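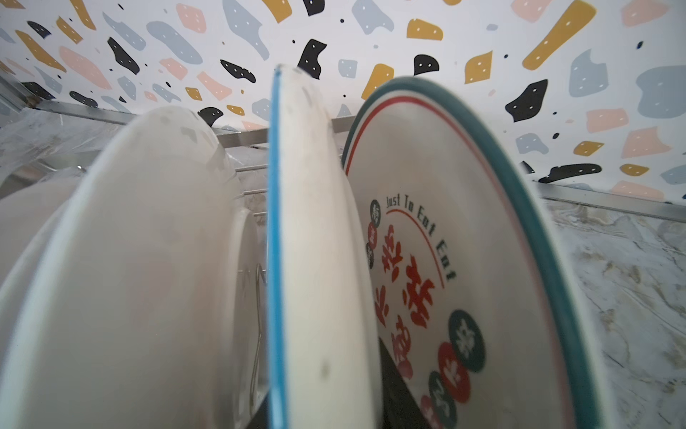

Odville Dish Loan

Borrowing FAQ
Updated June 11, 2018

Who can borrow?
Anyone with an Odville address. Bring something with your street on it the first time.

How many plates can I take?
Up to 80 per event. For a bigger party, write to us first and we'll check what is out that week.

How long can I keep them?
8 days, counting pickup day.

Do the plates match?
No. They were donated over the years. Ask for plain white if it matters to you.
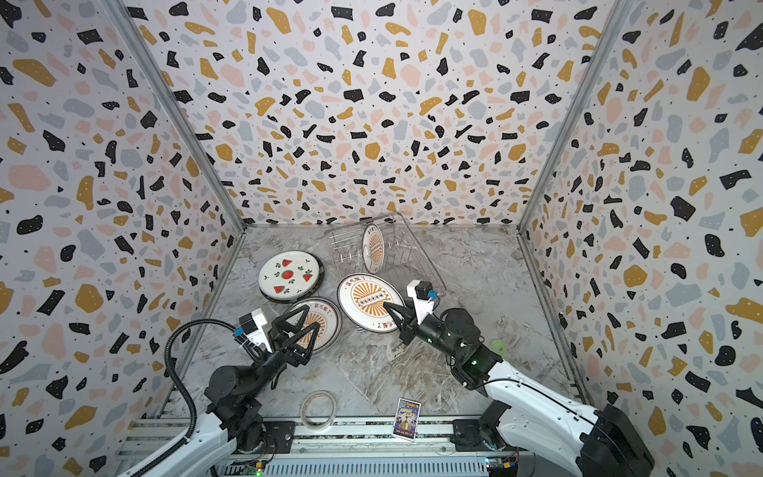 Plates and dish rack.

Do I have to wash them?
Yes, and dry them before they go back in the crates. Hand wash anything with a gold rim.

What if one breaks?
Tell us when you return the rest. There is no charge for the first two.

Are you open all year?
We close in February.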